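Two-arm robots learn better when the teacher is allowed to fail, Kanen team reports

Dec 27, 2020 | by Hinata Mizuno
Reading time: 4 min
37 shares | 6 comments

A research team in the Kanen project has reported that robots with two arms can learn to handle small linked metal parts more reliably if the recordings used for teaching also contain the mistakes of the human teacher. The usual practice in many laboratories is to delete such recordings before training starts.

The method is called Jokum. It was developed by Renu Rathore and Takeshi Katayama together with engineers of Kaltero, a small company which makes grippers and other equipment for laboratory robots. The team published its report on the project's website this month. It has not yet been reviewed by other researchers.

The problem that the team chose is easy to explain and difficult to solve. Metal rings that are linked to each other do not keep their shape. When a robot takes one ring, the others turn, slide or catch on something nearby. A program that plans every movement before the start will soon have a wrong idea about where the rings are. For this reason the parts are still sorted by hand in many workshops.

In Jokum, a person guides the robot with a handheld controller while small cameras near the grippers record what the fingers are doing. The person tries to pick up a ring, lift it and pass it to the second gripper. If the ring slips, the recording is not stopped. The person continues and tries to repair the situation, and this repair is marked afterward as a separate part of the recording.

"Before this we had a rule that one mistake makes the recording useless," said Rathore. "So we were teaching the robot only the good days. When it had a bad moment, it had never seen what a person does next."

The team collected 664 recordings for the report. The work started in September, and six kinds of parts were used, among them plain rings, rings joined in groups and rings attached to a flat plate. The last kind was the most difficult, according to Katayama, as the plate limits how far a ring can be lifted before it pulls the rest with it.

After training, the robot was tested 300 times with parts placed by a person who had not taken part in the teaching. With Jokum, it completed the handover in 200 of these tests. A second program, trained on the same robot but only with clean recordings, completed fewer than half. Most of the difference came from tests in which the first grasp failed. The program trained on clean recordings often closed its fingers again at the same place, although the ring had already moved away. The Jokum program more often opened the gripper, moved back a little and came again from another side.

Katayama warned that the result should be read with care. All tests were made with one type of gripper and on the same table. The lighting was changed during the tests, but not in a systematic way. The robot is also slower than a trained worker, and in a third of the tests it still did not finish.

"I would not put it in a factory tomorrow," he said. "But when it fails, it now fails in a way that we can understand, and for me this is the bigger step."

The design of the fingers was a subject of long discussion in the team. Kaltero first delivered fingers with a smooth metal surface, and they were too hard for thin parts. The fingers used now are 3D-printed and have openings in their surface, and a new pair can be made in the laboratory overnight. Haruto Kudo, who is responsible for the mechanical work at Kaltero, said that the shape was changed many times during the autumn and that it will probably change again. The drawings will be given free of charge to other laboratories which ask for them.

Hazel Pruitt, a researcher in robot learning who was not part of the project, called the report useful but asked for more comparison. In her opinion, it is not clear whether the mistakes themselves help, or whether the robot simply profits from seeing more different positions of the rings. "You could get those positions also by placing the parts in a more random way," she said. "I would like to see both versions next to each other." She also noted that marking the repairs takes many hours of human work, and the report says little about this cost.

Rathore agreed that the question is open. The team has started to prepare a new series of recordings in which the positions are varied but the mistakes are removed, so that the two effects can be separated. A second laboratory, in Fukuda, will repeat the original tests with its own robot and its own teachers. The people there have less practice with the handheld controller, and the team expects that their recordings will contain more mistakes - perhaps too many. How many mistakes are helpful, and from what point they begin to disturb the learning, is not known at the moment.

The marking of the repairs may become easier as well. At present a person watches every recording to the end and notes where the problem begins and where it is solved. Katayama is now working on a program that looks at the pictures of the gripper camera and suggests these two points, so that the person only has to confirm or correct them. It works well for rings that fall down completely. For rings that only turn between the fingers it is still often wrong.
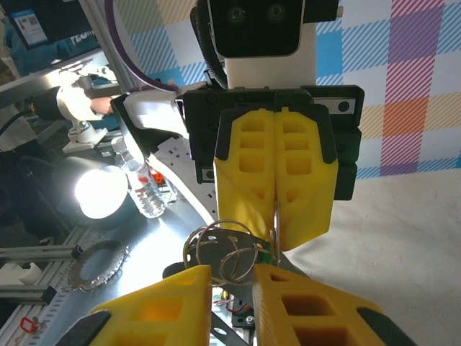
The recordings will be made available when the tests in Fukuda are finished, together with the notes on the failed attempts.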